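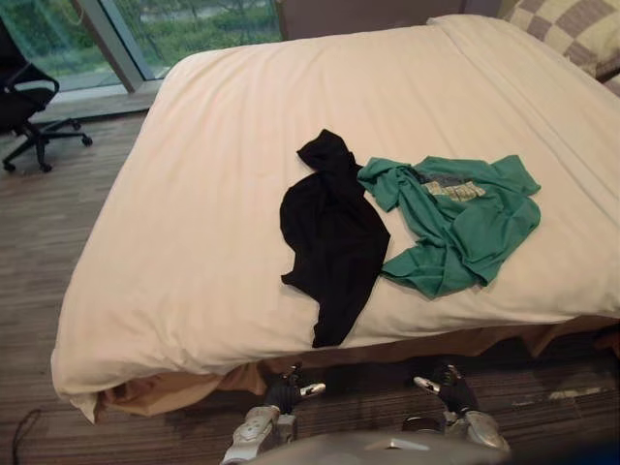
**Figure 5.1** Two garments on a made bed before sorting. The black garment and the green T-shirt overlap slightly and are both rumpled.

# Chapter 5: Clothing Care in the Bedroom

## 5.1 Scope of the chapter

Chapter 4 dealt with the laundry room and ended at the point where dry clothing leaves it. The present chapter follows the clothing to the bedroom. It covers the surfaces on which garments are laid out, the order in which they are handled, the main folds, and storage in drawers and on shelves. Hanging storage is treated separately in Chapter 6.

Most household manuals assume a folding table. Few bedrooms have one, and in practice the bed is the largest flat surface available. The procedures below are written for a bed and can be transferred to a table without change.

## 5.2 Terms used

**Working surface.** The area on which a garment is opened, smoothed, and folded.

**Holding area.** The part of the same surface, or a second surface, on which garments wait their turn.

**Lay.** The position of a garment on the working surface, described by the direction of its collar or waistband. A shirt in standard lay is face down with the collar away from the worker.

**Bunching.** Fabric gathered on itself so that the outline of the garment can't be read. A garment may be bunched over its whole length or only in one part. The black garment in Figure 5.1 is gathered at the top, while its lower section is wider and flatter.

**Overlap.** Contact between two garments in which one covers part of the other. Overlap is resolved before any folding begins.

## 5.3 The bed as a working surface

A bed differs from a table in three respects: height, firmness, and covering. A bed with a finished height of 22 inches requires most adults to bend at the hips, and long sessions should be divided. The sides are easier to work from than the foot when the bed has a footboard.

Firmness affects the quality of the crease. A thick duvet yields under the hand, and a fold pressed into it will open again when the pressure is removed. Two remedies are in common use. The duvet may be turned back to expose the flatter sheet, or a folding board may be placed on top of it. The Sullalus board described in Section 5.7 is one type. Where neither is practical, the duvet should at least be smoothed flat across the mattress, as in Figure 5.1, with any excess drawn toward the edges.

Covering affects visibility. A plain white cover shows the outline of dark or strongly colored garments clearly, and it shows lint as well. White garments are harder to distinguish on it and should be placed on a colored towel.

Pillows are left at the head of the bed or removed. They aren't used as a holding area.

A hem or sleeve that extends past the edge of the mattress should be drawn back before work begins. The weight of the hanging portion can pull a light garment out of its lay.

## 5.4 The floor around the bed

The floor is part of the work area even when no clothing is placed on it. The worker stands on it, turns on it, and carries stacks across it. Hampers, shoes, and cords are cleared from the side of the bed in use.
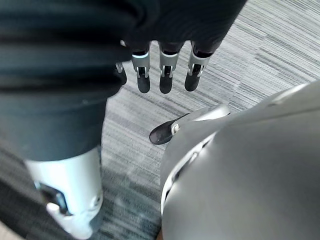

**Figure 5.2** Floor covering in the work area: gray striped carpet.

Carpet holds lint and hair, which transfer readily to dark knits. It should be vacuumed before clothing is laid out, with the first pass along the stripe or pile direction and the second across it. A garment that falls is shaken, inspected on both faces, and returned to the holding area. It isn't placed directly on a finished stack.

Small items such as socks can be difficult to see against a patterned floor. In the Derkthorpe exercises at the end of this chapter, the floor check is recorded as a separate step and is completed before the bed is cleared.

## 5.5 Order of work

The sequence used throughout the chapter is the Ververidis sequence:

1. Separate overlapping garments.
2. Open each garment by the shoulders or waistband.
3. Turn sleeves and legs right side out.
4. Place in standard lay and smooth from the center outward.
5. Fold and move to the stack.

Printed shirts are handled in the same order. In standard lay the print faces down, and a simple fold brings it to the outside of the finished piece. Knits made of 100 percent cotton are smoothed with the flat of the hand; pulling at the hem distorts the body.

Section 5.6 applies the sequence to the short-sleeved shirt. Readers using the Zendon workbook should complete Worksheet 2 before continuing.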